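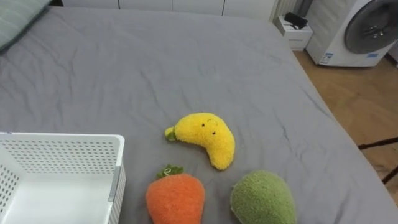 Threads > Student robotics > Sadholm club
Rostyslav Chornovol, December

Club project update! We've got to 207 tidy-up runs for the toys-in-basket task, and my banana has gone a bit flat.

Yevdokiia Antoniuk wants 45 more with the carrot right up by the basket (that gap is a pain).

Grey sheet stays on, the creases are good practice for the model.

Training tonight, over 12 hours on the old Dreden machine, wish us luck!!

Recent
Plovance heats: our notes
Pylypenko kit list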